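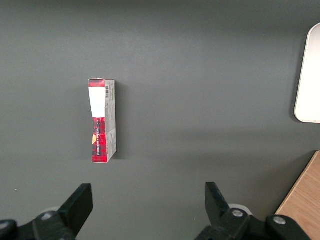
So I went to the Iltgate talks again, and this year I stayed for both evenings instead of sloping off after the first one with a headache. The theme was secrecy in local government, which sounds dry, I know, but I came home with a notebook full of scribbles and a long list of things to be cross about.

The bit I'd gone for was the panel on source protection. Dezső Veres was on it, talking about the years he spent at a small paper in Horneck -- he's very quiet on stage, you have to lean in. He told us about a planning officer who passed him 61 pages of emails and then had to sit in meetings for months while her bosses tried to work out who'd done it. She kept her job in the end. Her friend at the next desk didn't, and she'd had nothing to do with it! I keep thinking about her.

There were roughly 70 of us in the room and I'd say half wanted to ask a question. The chair let the first man go on for 12 minutes. Twelve! By the time the microphone got anywhere near my row we were being shooed out, so I never got to ask mine, which was whether councils should have to publish how many staff complaints they settle with a gagging clause. If anybody reading this knows of one that does it already, please tell me in the comments.

The second evening was a film, Hutemen, and I'm still not sure what I made of it. Lovely to look at, far too long in the middle, and the interviews with former prison staff deserved more room than they got. A few of us carried on arguing about it in the Fang afterwards (they've put the chips up again) and I only just caught the last bus.

They're doing another one in September. I've put my name down already, and I'm sitting at the front this time.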